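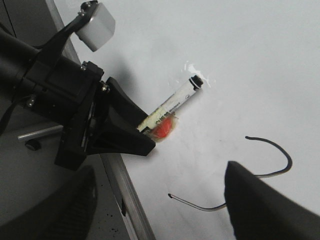 Which markers may be used on the boards in the shared rooms?

Dry-wipe markers only, and the word "dry-wipe" must be printed on the barrel. Permanent markers, flip chart pens and paint pens are to be kept out of any room with a fixed board.

Speaker notes: Looking After Writing Boards in Shared Rooms
Facilities briefing, Ristthorpe Learning Centre

Slide 1. Welcome and purpose
Good morning, and thank you for attending. The session takes 40 minutes, with time for discussion at the end. It is intended for staff who book, teach in or clean the shared rooms. The guidance applies to all 186 boards on the Ristthorpe site, including those in the Czerwiński Wing, which came into the scheme in May.

Slide 2. Markers
Markers should be recapped as soon as the writer stops, and stored flat. When a pen is stood with its tip upwards, the ink drains away from the nib and the line becomes faint. A faint pen should be thrown away. Putting it back in the tray only passes the problem to the next user, who will press harder and may mark the coating.
Black is the standard colour for general use. Red and green are harder to remove if left over a weekend and should be wiped on the same day.
(Pause. Ask how many present have found a dried pen in a tray this term.)

Slide 3. Writing for the whole room
Letters should be large enough to be read from the back row, and each room has a card by the door giving the suggested height. Please use the upper two thirds of the board. Text near the bottom is hidden from most seats as soon as the front row is full. 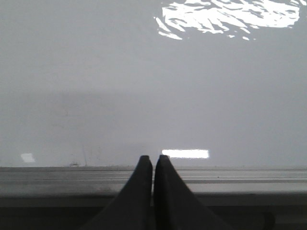
How can glare on a glossy board be reduced?

Switch off the row of lights nearest the board, where the room allows it, and lower the blinds on the window side. If a bright patch remains, move the writing to another part of the board and check it from several seats before the session begins.

Slide 4. Surfaces
Two kinds of board are in use on the site. The older boards have a painted steel face. The newer ones, supplied by Trodudier, have an enamel face and are a good deal harder to scratch. Both are glossy, and both will show reflections from ceiling lights. Neither is suitable as a projection screen, and a pull-down screen should be requested when the room is booked.

Slide 5. Daily and weekly cleaning
Daily: wipe with a dry cloth or felt pad, from top to bottom. Empty the dust from the tray.
Weekly: spray a small amount of Lernero board cleaner on to a cloth, not directly on to the board, and wipe in straight lines. Finish with a clean, dry cloth. Allow 5 minutes before writing.
Old ink that does not respond may be written over with a fresh dry-wipe marker and wiped at once. The solvent in the new ink loosens the old. This should be tried before any stronger product is considered.
Scouring pads, cream cleaners and kitchen sprays are not permitted – several boards were lost to cream cleaner before the present rules were issued.

Slide 6. Costs
Replacement boards and fittings came to some £2360 last year. The greater part of that sum went on surfaces damaged by unsuitable pens or cleaning products. Fair wear accounted for very little of it. 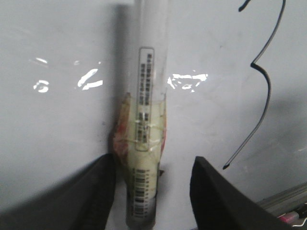

What kind of tape may be used for labels and repairs?

Low-tack paper tape is acceptable on trays, boxes and storage tubes, and for short periods on the board itself. Brown parcel tape and clear sticky tape should be kept off the writing surface, as the glue they leave behind collects ink and is slow to remove.

Slide 7. Labels and stock
Each store cupboard has a stock sheet inside the door. Labels on containers should be replaced when they can no longer be read, and the old label removed first. Please leave barcodes uncovered. Stock is checked with a hand scanner, and an item that cannot be scanned has to be entered by hand.

Slide 8. Reporting damage
Report scratches, loose fixings and missing trays to the facilities desk, giving the room number and the side of the room. A loose board must not be used until it has been inspected.
(Hand out the one-page summary. Take questions. Remind attendees that the cleaning cloths are collected on Monday.)

Comments (3)

The tip about writing over old ink worked on a board we had given up on. Took two goes.

Could the summary sheet be put up in the Czerwiński Wing as well? We only have the old one.

Is Lernero cleaner suitable for the small hand-held boards, or only the fixed ones?

Related items
Booking a pull-down screen
Store cupboard stock sheet: how to fill it in
Lighting controls in the shared rooms
Moving furniture safely

This site uses cookies to remember your settings. By continuing to browse you accept their use.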